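Trolel Plot History Pack: worth the money if you're buying on a new estate?

Reviewed by Cirilo Zepeda 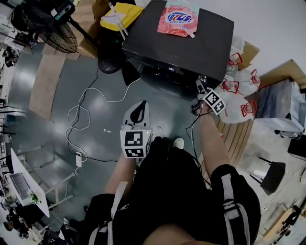
I bought the pack in December, a fortnight before we were due to exchange on a three-bedroom semi at Clillell. For anyone who doesn't know the place, Clillell is the big estate on the old dairy land east of the bypass, built in four phases by two different developers, and the paperwork is a mess. Our solicitor's searches had come back clean enough, but there was a strip of grass behind the back fence that three people had described to me in three different ways. One said it was ours, one said it belonged to the management company, and the sales office said it was "reserved", a word I've learnt to distrust.

Trolel sells what it calls a Plot History Pack for £109. You type in the address, draw round the land you care about on a map, and within a couple of working days you get a PDF and access to an online viewer. The promise is that it pulls together past ownership, planning applications, boundary changes and old maps, and tells you in plain English what it all means. I like the idea. I've bought four houses in my life and each time I've paid for searches that answered questions I hadn't asked.

Ordering was easy. Drawing the boundary was less so. The tool wants you to click corner by corner and it snaps to what it thinks are fences, and it was convinced that next door's shed was part of our garden. I undid that more times than I care to remember and in the end left the shed in.

The PDF arrived on the Friday, two days after I'd paid. It runs to 24 pages. Before you get excited, the first three are a cover, a contents list and a page of legal wording saying you shouldn't rely on the other pages. Four more are a general introduction to how land is registered, which I could have read for nothing.

What's left is a mixed bag. The ownership timeline is good. It shows the farm being sold off in two halves, the northern half going first, and it names the company that bought the southern half and then sold it on with outline permission already in place. That explained something that had puzzled me for weeks, namely why the houses on our side of the road have narrower plots and a different drainage arrangement from the ones opposite. Two developers, two sets of drawings, and a road down the middle that neither seems to have been keen on finishing. I'd have paid for that page alone, though perhaps not £109.

The planning section is a list. Every application within a set distance of the plot, newest first, with a one-line summary and a reference number. There were 9 of them on ours. The trouble is that the summaries are lifted straight from the council's own site, abbreviations and all, so "plain English" is stretching it. One of them concerned "variation of condition" on the open space at the back, precisely the bit I wanted to know about, and the pack had nothing further to say. I looked it up on the council website myself. It took ten minutes and cost nothing. The condition had been varied so that the strip could be handed to the management company when phase three was finished, and there was no sign that the handover had ever been made.

So that was the answer to my question, more or less, and the pack had got me the reference number but stopped short of the answer. You can decide for yourself what a reference number is worth.

The old maps are lovely to look at. They're scanned at a decent size in the viewer, and you can fade between them and a modern aerial picture. In the PDF they've been squashed down so far that the field names are a smear. If you order this, use the viewer for the maps and don't bother printing them. Our plot used to be the corner of a field with a pond in it. The pack notes the pond, then says "no further information held". I'd have thought a filled-in pond under a new house deserved a bit more than that. Our surveyor, when I rang him, certainly did.

Then there's the score. Trolel gives every plot a "confidence figure", and ours was 3,903. Out of what? I couldn't find out. The guide says higher is better and that the number "reflects the depth of our records", so it's telling you how much Trolel knows, and you'd be forgiven for thinking it was telling you how safe the land is. It's printed in large green type on page five. I think that's poor, and I said so.

Customer service, to be fair, was decent. I emailed with four questions and got a reply the next morning from Izzati Ginting, who dealt with them properly. She agreed the management company point should have been picked up, sent me a corrected page, and told me the score is being looked at. She didn't offer any money back -- I didn't ask, but I'd have taken it.

How does it compare? The only other one I've used is Tarigan, on the previous house. Tarigan is cheaper and uglier and has no maps worth mentioning. It does follow up on planning conditions, though, and it has a section on estate charges that Trolel leaves out altogether. On an estate like Clillell the yearly charge matters a good deal more than who owned the cows. My sister-in-law Ellen bought in phase one with neither report and a very patient solicitor, and she knew about the strip before I did.

I'd say the Trolel pack suits people who are curious about where they live and have the evenings to chase up loose ends. For an older house, on land that's changed hands a lot, it may well earn its keep. For a new build, I'd put the money towards an extra hour of your solicitor's time and read the council's planning pages yourself, including the decision notices, which are usually the last file in the list.

Good: ownership timeline, map viewer, quick replies.
Bad: padding, the score, planning summaries, nothing on estate charges.

We exchanged in the end, three weeks late. The strip is still unmown.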